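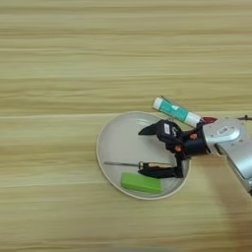
By the Willell Workroom desk | Updated April

Shared Table FAQ

Why is there a dish on every table?
Small tools roll. A shallow dish with a rim stops a screwdriver from visiting the floor. We have 3 sizes and everyone wants the middle one.

What belongs in it?
Whatever you're using this minute. A small screwdriver and a green block will sit together quite happily. Your lunch will not.
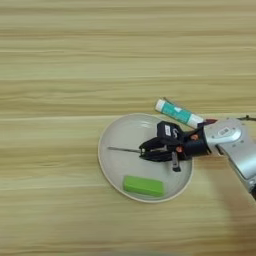 Green block in the dish, glue stick at the rim.

Can I leave the glue stick out?
With its cap on, yes. We went through 660 last year, and I doubt they were all used for gluing.

Do I have to empty the dish when I finish?
Yes. It's in the Talen Room rules, between the kettle and the colour-coded drawers, where it has been ignored since the rules were laminated.
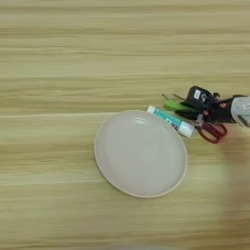 An empty dish. It can be done.

Where do the scissors go?
Back in the Givari drawer, closed. They're the last thing anybody puts away, so they spend most afternoons on the table beside the glue.

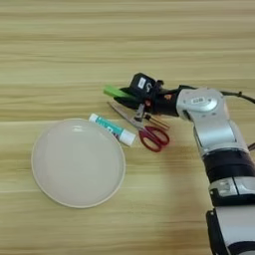 Scissors and glue section by the Talen Room desk

Are red-handled scissors for fabric or paper?
Paper. Fabric scissors live in the locked cupboard — ask at the desk, and expect to be asked what you're cutting.

I took a screwdriver home by accident. Now what?
Pop it through the returns slot on Vakulenko Lane before 9 in the morning. There's no fine.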